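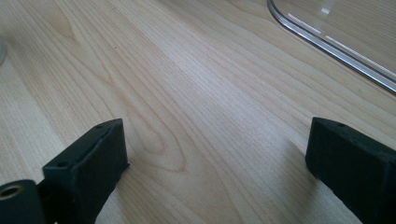 Do the form letters on the Gadovau bus lane go into the index as one entry or as many?
As many. Each signed copy gets its own line, with the shared text typed once and pointed to from all of them. The city clerk logged them separately when they came in, and our numbers have to match the clerk's log.

Tuesday, March. Start 9:40.

Council letters, Wemilness, bus lane hearing. Picking up from Caoimhe's notes.

The clerk's log has 783 letters for the hearing. Of those, 167 are the postcard text ("Keep Gadovau Street moving"), signed and mailed one by one. A few people wrote extra lines by hand at the bottom. Those stay coded as form letters, but the handwriting gets typed into the remarks column. Ksawery wanted them as a third type. We talked it over and left it at two types, form and own words, and he has put a flag in the sheet so they can be pulled out later if anyone wants them.

10:15. Text reading pass in Kallov. Typed letters came through well. Handwritten ones are poor as expected, worst on lined paper where the rule gets read as a dash. Turned off the line cleanup setting and reran one folder. Better, but it now drops the dots on some i's and turns them into l's. Left the setting off. Names get checked by eye in any case.

Address problem. 101 letters have no street address, only a name and "Wemilness resident" or similar. The old sheet had these down as opposed, which is wrong, somebody had dragged the column one cell too far. Position is now blank on all of them and has to be read again from the letter itself. Until that's done, don't give out any for/against split. The Wilczyńska Hall neighbors' group has asked for one already and I wrote back that it isn't ready.

11:30. Went through the councilors' replies. They are filed in date order, but some answer two letters at once, so one reply may need to be linked to more than one line. Put both letter numbers in the link field with a semicolon. A comma breaks the export.

Question for Caoimhe: the letter read aloud at the hearing, from the pharmacy owner, is in the minutes but I can't find it in the log. Either it was handed in at the podium and never stamped, or it's in the folder marked "late." Not adding it to the sheet without a clerk's number.

Afternoon. Hearing audio. The second tape starts in the middle of a speaker, and the chair's ruling on the time limit falls in the gap. The minutes give the ruling in one sentence with no reason attached. Two speakers later complain about it, so I noted both spots in the transcript and marked the gap as missing. Did not fill it in from the newspaper story, which has the chair's words in quotes but different from the minutes.

Home addresses: show street name only in the public copy, full address in the working copy. Phone numbers come out of both.

To do
Reread blank positions, Ksawery from the front of the list, me from the back.
Ask the clerk's office for the "late" folder.
Rename the export, old one still says draft.
Check spelling of Wilczyńska in the transcript, the accent is lost in places.

Stopped 4:20.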